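Preddale FC signs midfielder Kamlesh Khurana until the end of next season

The 24-year-old joins from Cilus Town and can play already on Friday evening

Preddale FC is happy to announce the signing of midfielder Kamlesh Khurana from Cilus Town. The player passed his medical examination in the morning and signed his contract at the club office the same afternoon. The agreement goes until the end of next season, and the club has an option for one more year.

Khurana is a left-footed player who is most comfortable in the center of midfield, but he has also played as a left back in two seasons with Cilus Town. He will wear the number 16 shirt. His registration has been confirmed by the league, so he is available for the home match against Michalski Athletic on Friday. Kick-off is at 7:45 p.m.

"I know this ground very well, because I came here two times as an opponent and both times we lost," said Khurana after he signed. "The people stand very close to the field and you hear everything. I wanted to have this noise for me and not against me. When the coach called, we spoke for one hour, and only ten minutes of it was about money or the contract. The rest was about where he wants me to receive the ball."

The coaching staff has followed the player since the autumn. The first team has missed a natural left-footed passer in the middle after the knee injury in the winter, and in several matches a center back had to move forward to fill this place. With the new player the team can go back to three midfielders, the system it used at the start of the season.

"I am not a fast player and I will not tell the supporters that I am," Khurana said. "I like to have the ball and I like to win it back. In my last club I took the corners and the free kicks from the right side. If there is somebody better here, he can take them, but I will ask."

Khurana started to play in the youth section of a small village club and came to Cilus Town at the age of 19. He was captain of the reserve team before he moved to the first team. Both clubs have agreed not to publish the transfer fee. Preddale FC thanks Cilus Town for the correct and friendly discussions.

Tickets for Friday

The main stand is sold out. There are still tickets for the north terrace, which has 638 places for home supporters. Visiting supporters will receive up to 700 tickets, and they must use the entrance next to the railroad bridge. The gates open at 6:15 p.m. The first 600 visitors with a junior ticket will get a printed team photo, and the new player will sign these photos for half an hour after the match, beside the players' tunnel.

Shirts with the name and the number of Khurana can be ordered in the club shop. Orders made before noon on Friday can be collected at the shop before kick-off. Season ticket holders get the usual reduction when they show their card.

Nustora stays the shirt sponsor of the first team and of the women's team for the coming season. 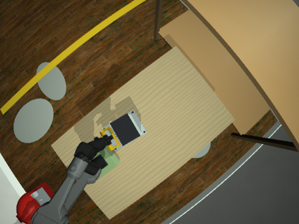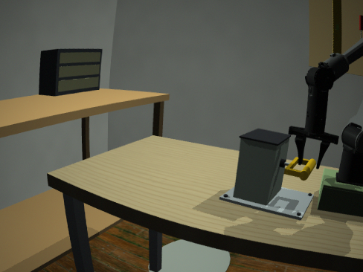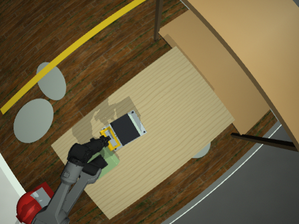
PREDDALE, April – Journalists who wish to speak with Kamlesh Khurana can meet him in the press room after the Friday match. Please send your name and the name of your newspaper or station to the club office before Thursday at 5 p.m. Radio stations that need a telephone interview should write this in their message, together with a number where we can reach them. Parking for the press is behind the east stand and must be reserved.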